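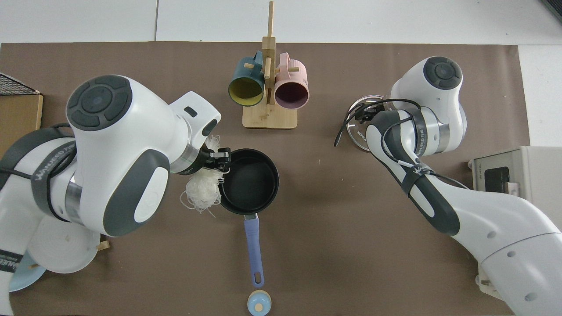
The Noodle Test

Rice noodles are a poor thing to ask a robot to pick up. They slide, they tangle, and they have no shape a camera can count on from one try to the next. Tamsin Ruawai picked them for that reason when she and Emil Kälin started comparing grippers at Partington, a small workshop in Zivville that tests robot hands for companies making kitchen equipment.

"Everybody shows you a block or a cup," Ruawai says. "A cup holds still. I wanted food."

The setup uses two arms, one on each side of a table, with a frying pan between them. One arm handles the noodles and the other handles the glass lid. The job is to get a bundle into the pan and put the lid on. A person does it in a few seconds without looking. The arms, when I visited, took most of a minute.

Two sets of fingers were in the running. The first, from Memon, are stiff and narrow. The second, from Jodora, are softer and bend a little when they close. Kälin ran both through the same list of jobs, and by the end of the summer he had logged 2539 tries.

The stiff fingers were better with the lid. They closed on it at the same spot again and again, and the lid came down level. With noodles they did worse. They pinched hard in one place, and strands on the outside of the bundle slipped away on the trip to the pan. The softer fingers kept more of the bundle together but were slow to let go. A few strands tended to stay behind, and Kälin had to add a small shake at the end of the move.

Softer fingers also wear out. Kälin changed the pads after 1591 tries, when the surface had gone shiny and the grip started to drift. He keeps the old ones in a jar on his desk.

Cameras were a separate argument. Ruawai wanted one overhead and nothing else. Kälin wanted a view from each wrist too, as an overhead camera loses sight of the fingers once the arm is above the pan. They tried it both ways for four weeks and kept the wrist cameras. The glass lid still gives trouble - the software finds the rim well enough, but reflections can throw it off when the lights are on.

The next round is planned for December, with wet spinach. Ruawai has already bought a colander. Kälin would like to do the lid again first.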